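Workshop Tips from the Flilico Robotics Club
Posted 9/1/20 by Wanda Kapoor

When the club started up again this fall, Rui Fonseca asked me to write down all the little things we tell new students over and over, so that the new students could read them at home and I could save my voice. I said it would take one evening and it has taken most of two weeks, partly because everybody who walked past had something to add (and Mortimer Bellamy added his twice). Most of it is plain household sense, and a good deal of it will help you at your own workbench even if you never go near a robot arm.

Clear the table first, and then clear it again

Our students are working on pen handling for the Oluvby challenge, which means picking up a pen, holding it steady and moving it without dropping it. You would be surprised how much trouble a stray eraser can cause! Before anybody switches on the arms, everything comes off the table: cups, phones, tape, that one screwdriver. Wipe the top with a damp cloth and a drop of dish soap, then dry it with an old T-shirt. Paper towels leave lint, and lint gets into everything.

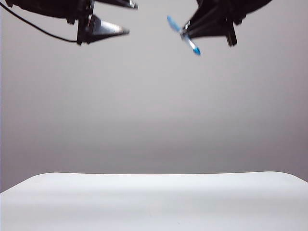
Keep a shoebox on a side shelf for whatever you cleared away, and put a name on the lid. Dexter Pruitt uses a cutlery tray for the same job at home and swears by it, though he does have to explain it to his mother whenever she wants a fork.

Tame your cables

A loose cable will find a moving part sooner or later. Hook-and-loop straps are kinder than zip ties while you are still changing things, and you can cut your own from a long roll for very little money. Leave a bit of slack at every joint, then move the arm by hand, with the power off, through its whole reach and watch what pulls. If a connector has to hang free for a while, wrap a bit of painter's tape around it and write on the tape where it goes. You will think you'll remember. I always think so too.

Save your dead pens

Please don't throw out pens that have run dry. They are perfect for practice, and nobody's sleeve gets ruined. We ask families to send them in, and last year's collection came to 852, which Everett Sorensen counted over one very long rainy afternoon. Sort them by shape before you sort them by color. A smooth round barrel and one with flat sides behave quite differently when you squeeze them, and a clip on the side changes things again. Try the same grip on each kind and write down how it went, even when it went badly. Especially then! 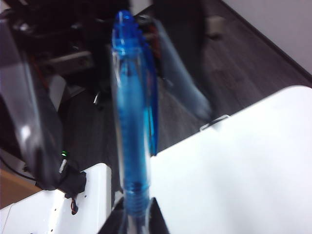 A blue pen with a pocket clip, held between the gripper fingers.

Clean the fingertips

Skin oil and ink both make a grip slippery. A cotton swab with a little rubbing alcohol does nicely on bare metal. For plastic parts, try soapy water on a cloth and test a hidden spot before you do the rest. If there is a burr on a metal edge, 600 grit paper and a light hand will take it down. Go slowly, wipe away the dust, and run your fingernail along it to check.

Keep a notebook

A paper one, please, with a pencil on a string. Each pair of students shares a notebook and writes down the settings they used, what they changed and who changed it. One change at a time is the rule, and yes, I know how tempting it is to fix three things at once when it's nearly time to go home. Mortimer's group lost a whole session that way and he would like it mentioned that he had been against it.

If you have dry pens to give us, the bin is just inside the door, next to the coat hooks. Caps on, please.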